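Flitport Conference Badge and Registration Kit

Flitport is a check-in kit for conferences, forums and one-day business events. It comes in a single rolling case and includes everything needed to run a staffed registration desk: two check-in tablets, a badge printer, a handheld scanner, a router and the cables to connect them. The kit can be rented by the event or bought outright.

Who it is for

Most of our customers run events with between 300 and 2000 registered attendees. Smaller meetings can use the kit without any changes. For the largest events, we recommend two kits working from the same guest list, with one desk for general admission and one for speakers, press and delegations.

What is in the case

Two check-in tablets with stands
Badge printer with power supply
Handheld code scanner and charging base
Router with spare antenna
Power strip and extension cord
Starter roll of blank badges
Lanyards in black or navy
Printed setup card

The case has foam cutouts for each item. Please return every item to its own cutout at the end of a rental. Missing pieces are billed at the replacement price listed in the rental agreement.

How check-in works

Before the event, you upload your guest list as a spreadsheet. The columns for first name, last name, organization and ticket type are required. Extra columns, such as meal choice or session track, can be printed on the badge or kept for staff only.

When a guest arrives, staff scan the code from the confirmation email or search by last name. The badge prints once the guest is marked as present. If a name is misspelled, staff can correct it on the tablet and print again. Both tablets show the same list, so a guest checked in at one is marked as present at the other.

The kit keeps working if the venue's internet connection drops. Check-ins are stored on the router and sent to your account when the connection comes back. Walk-in guests can be added by hand at any time, but card payments for walk-ins need a live connection.

Badge options

Badges are available in two sizes. The standard size has room for a name, an organization and one line of extra text. The large size adds space for a sponsor logo and a short agenda on the back. Colored stripes can be assigned by ticket type, so door staff can tell a speaker from a day guest without reading the badge.

Badges with names in Cyrillic, Greek or Latin letters print without any extra setup. For other alphabets, contact us before you upload your list so that we can load the right fonts.

Setup

One person can set up the kit in 15 minutes. Place the router first, plug it in and wait for the green light. Then turn on the printer, followed by the tablets. The scanner pairs with the nearest tablet when it is lifted from its base. Print one test badge on each tablet before the doors open.

The desk should be within reach of a wall outlet. Leave space behind the printer for the badge roll to turn. Do not stack the tablets or lanyards on top of the printer, as this blocks the vent.

Rental and purchase

Rentals are shipped from our Hillau warehouse and arrive two working days before the event. A return label is in the lid pocket of the case. The rental price covers the equipment, the starter roll and phone support during event hours. Extra badges and lanyards are charged separately.

Purchased kits include one year of software updates. After that, updates are sold as a yearly plan. The kit will still run without a plan, but guest lists must then be loaded by cable instead of through your account.

Customers in Lusevport can pick up and drop off in person at the Chuang Event Supply counter. Call ahead to confirm that a kit is in stock. September is the busiest month for forums and trade meetings, so early booking is advised.

Related items

Chuang folding sign holder
Replacement badge rolls, standard and large
Second scanner with charging base
Kit case lock
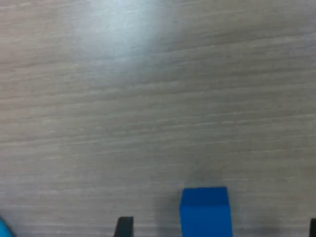 Locks are sold with two keys and fit both the current case and the older gray one. Badge rolls can be returned unopened for a full refund. Opened rolls and used lanyards cannot be returned.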